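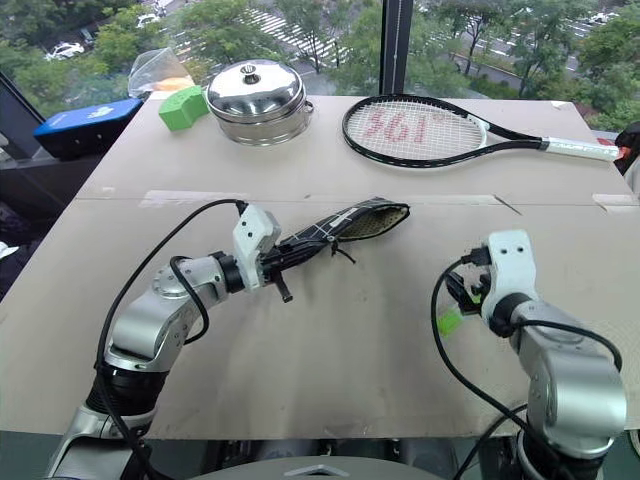 Sotora Open Day: Your Questions

Hi, I'm Hòa. I look after the open days at Sotora, and I answer the email, so if you've written to us in the past year you've already met me. I've pulled together the things people ask most. If yours isn't on the list, write to me and I'll probably add it.

What will I see?

Our two-armed robot working at the table by the window. It picks things up, holds them, moves them and puts them down again. We give it everyday stuff to handle: a drawstring pouch, a steel pot with a lid, bright green blocks, a tennis racket. Some visitors come expecting something that walks and talks, and I'd like you to know before you drive over that ours does neither!

Why a pouch? Isn't that kind of easy?

I thought so too when I started. A block keeps its shape wherever you grab it. A fabric pouch sags, folds over and swings around, and where its open end goes depends a lot on where you're holding it. Then there's the drawstring trailing along behind. Watch the pouch for a few minutes and then watch a block. Most people end up liking the pouch better.

Is somebody controlling it?

Part of the time, yes. In the first half Tươi Phí drives the arms herself and talks you through what she's doing. In the second half the robot runs what it has learned from sessions like hers. We always say out loud when we switch over, so you won't be left guessing. If you come in partway through and can't tell, just ask.

Does it ever mess up?

Oh, all the time. It drops things, it misses, sometimes it closes on thin air right next to what it wanted. We don't stop the demo when that happens. Kids tend to cheer for the misses more than the catches, and I've given up trying to change that.

What's with the shiny pot?

People love the pot. They also love asking me if we cook in it (no). The lid is like a mirror, and shiny things are hard for cameras, because what the robot gets is a lot of reflections of everything else in the room. There's a round knob on top to grab, and a little loop handle on the side that gives it more trouble.

Can I bring something for it to try?

Yes please — this is my favorite part of the day. One item per family, nothing sharp, nothing liquid, nothing alive, and nothing you'd be sad to see dropped. Show it to me at the door first. Tươi gets the last word on what goes on the table, and she has turned down a very nice teapot.

Can I touch the robot?

Not while it's switched on. There's a line on the floor and we ask everyone to stay behind it, grown-ups included. After the last demo we power down and you can come right up and look at the joints and the grippers. Please leave the cables alone even then.

And the tape on the table?

Leave it where it is, please! Small fingers like to pick at the ends.

How long is a demo, and when should I get there?

Each one runs a bit under an hour, with questions. The first starts at 10 in the morning and the last at 3 in the afternoon. The early one is quieter. If you want to chat with Tươi one on one, come to that one.

Do I need a ticket?

It's free, but sign up on the form so I know how many chairs to put out. Last December we had 400 people through the door over the whole event and I was borrowing stools from Huster down the hall by lunchtime. If your plans change, a quick note is a big help.

Is it okay for little kids?

Sure. It isn't very loud, and there's space at the front for them to sit on the floor. Children under 8 need an adult with them the whole time. If yours gets bored of the robot, there's a nice view of the trees and the street from up here, and that has saved a few parents already.

Can I take pictures or video?

Go ahead, just no flash during the demo. Ask before you film other visitors.

Where do I park?

Use the Chu garage and take the elevator up to our floor. The door code for the day is in your confirmation email. The street spots fill up early, so I wouldn't count on one.

Can my school or club book a private visit?

We do a few of these each season. Gernance helps us with the scheduling, but send your request to me first with your group size and the ages, and I'll pass it along. Groups bigger than one classroom get split in two and swap halfway through.

I signed up and never heard back.

Check your spam folder, then email me again with "open day" in the subject line. I go through those every afternoon.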